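Subject: Re: [lowcost-arms] dropping frames before training – does it hurt?
From: Nesma Belhaj
To: lowcost-arms list

Hi all,

Sorry for the slow answer, I wanted to have numbers before I opened my mouth again. For anyone who missed the start of this, my message from Sunday was:

> We train on 200 teleoperated demos of the cup task. A lot of
> each demo is the arm sitting still while the operator thinks.
> I'd like to throw those frames out before training. Has anyone
> tried it on small hobby-servo arms? I'm worried that the policy
> needs the pauses, especially right before the gripper closes.
> Nesma

I got three replies saying "just do it" and one saying "please don't," so naturally I did both. Same demos, same network, same seed, two training sets. Set A is everything, untouched. Set B has the idle frames removed, where idle means no joint moved more than a tiny threshold for half a second. Then 20 trials each, with the cup going to the same list of marked-up starting positions for both (I keep the list in a spreadsheet, so the board itself stays clean).

For those who asked about the setup, it's the usual one: printed arm at the near edge of the table, glossy black board, metal cup. Yes, the board is shiny and yes, I know. The cup is shiny too!
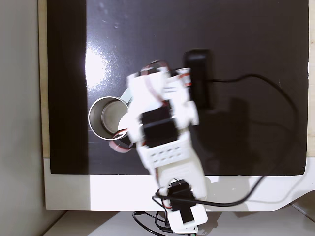 Piltance wrote to me off-list after seeing the plan and said I could reply here: the thing to watch wouldn't be the success rate at all, it would be the hesitation. A policy trained on pauses learns that when the arm is still, the right answer is to stay still, and with only a single camera frame as input it has no way to know how long it has been waiting. Piltance's guess was that Set A would stall over the cup and Set B would not, but that Set B would grab too early.

That guess was very close to what I got. Set A stalled a lot. It would reach out over the cup, hang there, and sometimes just stay there until I hit the timeout. When it did go down, though, it went down well. Set B almost never stalled, it moved like it had somewhere to be, and it finished more trials overall. But the failures it had were ugly ones – closing beside the rim, or closing while still moving sideways and dragging the cup with it. I'm not going to post a percentage from so few trials because I know someone will put it in a table.

So I tried a third set, which I suppose is the useful part of this message. Set C drops idle frames everywhere except in a short window before any gripper command. The pauses before a grasp stay in, the coffee-sipping pauses go out. It's a dumb rule and took me maybe an hour to write, most of it spent finding out that my gripper timestamps were late. With Set C the stalls over the cup came back a little, but they ended by themselves in nearly every trial, and I didn't see any dragging. I'd call it the best of the bunch, with the caveat that I was the only one judging what counts as a stall.

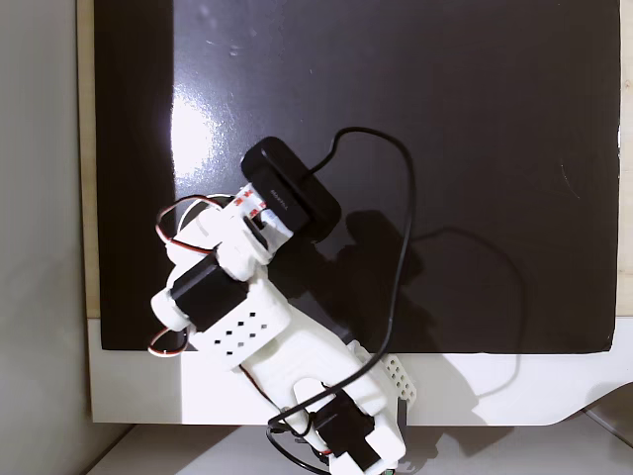

A word on the things I didn't control, before El Sherbiny asks (he will). Lighting is the big one. All three sets were trained on demos recorded under one lamp position, and I haven't tried moving it. When the arm leans out to the left like that it puts a hard shadow on the board to its right, cable and all, and there's a bright glare spot on the other side. I have a suspicion that the network is reading the shadow as a second clue about where the arm is, and dropping frames could change how much it leans on that. My plan is to rerun C with a cloth over the board and see if the stalls get better or worse.

The other one is the servos. They have enough backlash that "no joint moved" is a fuzzy idea to begin with. If your threshold is too tight you keep frames that are only jitter, and if it's too loose you lose slow careful approaches, which are the best part of the demo. I ended up plotting joint speed for a handful of demos and picking the number by eye. If somebody has a less embarrassing method I'd love to hear it.

The filter script goes in the Jernley folder tonight, with the late-timestamp fix in a separate file so you can ignore it if your logger behaves. Whoever has the Trarport demos, could you run it on those and tell me how much gets thrown away? Mine shrank far more than I expected and I'd like to know if that's the task or just me being a slow operator.

Cheers,
Nesma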